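Workshop notebook, November
Race timing bench, back room

In since half eight and only sitting down to write this up now, with a cup of tea that went cold while I argued with a chip reader. Notes are mainly for me, but Azra and Lourenço will want the bit about the mats before they load the van.

Where we'd got to

The Kasura hill race is our next one, 194 entries at the last look, 80 of them in the short race and the rest in the long. Same start line for both, the short lot going off ten minutes behind. They all come back down the one track to the one finish, so whatever we put at the line has to cope with a tired person from one race and a sprinting person from the other crossing on each other's heels (it happened at the last one and Teresa had to sort out the order by shouting at people in the food queue!).

The old mats missed eleven runners at the summit checkpoint last time. I've been blaming the cold, Clementina has been blaming the batteries, and Lourenço has been blaming me for how I taped the cable. Today was supposed to settle it.

Bench test, mats

Laid mat A on the floor by the door and walked over it with a bag of tags on a string. Then with tags on shoes, my own shoes, laces done up properly. Then again with a tag pinned to a bib and held at chest height.

Shoes: read every pass.
String: read every pass, though twice it gave me the same tag two times, a second apart. The software drops the repeat so I'm not fussed.
Bib: patchy. Fine if I walked upright, bad if I bent over and folded my arms across my tummy, and that's exactly how people come up to the summit in a headwind.

So I think that's most of our eleven. We switched to bib tags last spring to save time at registration and never changed the aerial. The summit checkpoint only has the floor mat. The finish has the side aerial as well and we lost no one there.

Did the battery thing too, to be fair to Clementina. Ran mat B off the smaller battery from nine until just before two and it held up, but the reader reboots if the voltage dips when you plug the phone in to charge off the same lead. So please, please don't charge your phone off the checkpoint battery. I know who it was. (It was me.)

Cable tape: fine. Lourenço owes me a biscuit.

Side aerial for the summit

We have one spare, in the grey case under the shelf with the bad hinge. I put it on a tripod at hip height, a good stride back from the mat, and tried the hunched-over walk again. Much better. Missed one pass in a long run of them, and that was with a tag I'd already bent in half, so I've binned that tag and I'm happy.

The trouble is wind. That tripod would be over in a minute up there. Azra thinks we can guy it to the fence post by the stile and hang a bag of stones underneath. I'd like to try that outdoors on the slope behind the car park before we trust it. It'll need a longer lead than the one in the case, and I've put one on the shopping list.

Bib numbers

Carolina asked if we could start the long race numbers at 1037 so they follow on from the tags we already own, which saves buying a new box. Yes, no problem at my end. The short race keeps the 3000 series, so the marshals can tell at a glance which race somebody's in, even with mud all over them. Teresa is redoing the marshal sheet to match. The old one had both races on a single page in tiny type and I couldn't read it in daylight, never mind in hill fog.

One thing to check: the results page sorts by bib as text and may do something daft if anyone still has one of last year's two-digit numbers. I haven't looked yet.

Flotora gels

A box turned up for the goody bags. They've gone on the top shelf, away from the soldering iron. The lemon one is all right. The other one is not all right.

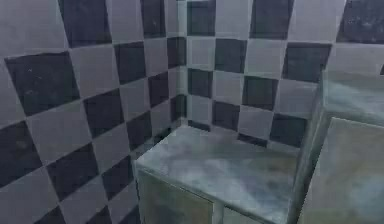 Course changes

Clementina walked the top half yesterday and says the path above the second gate is badly cut up. Her suggestion is to send the long race left round the wall and back on at the cairn, adding a little bit of distance but far kinder on the ankles. I'm all for it. It does mean the checkpoint shifts up to the cairn, so we're further from the fence post and the guying plan needs a rethink. Perhaps two bags of stones and a short stake? Will ask her what the ground's like, she'll have poked it with a stick.

Radio check from the cairn is still to do. There was a dead spot near there when we marshalled it the year of the sleet, and I'd rather find out beforehand than stand there waving at a valley.

Insurance form is with Trustbridge, Carolina sent it in, and they want the new route drawn on before they'll sign it off. So the map comes first, ahead of anything fun.

To do, in no special order

Longer aerial lead, and a spare of the same.
Stones test behind the car park, on a properly breezy day.
Label batteries big and small, with paint this time. The stickers fall off.
Check the results page with a two-digit bib.
Ask Coelho's if we can borrow the second gazebo again (Lourenço, it's your uncle's shop, you ask).
Map to Carolina.
Fix shelf hinge.

Stopped at quarter past five. Mat B is on charge by the window, leave it plugged in until the light goes green.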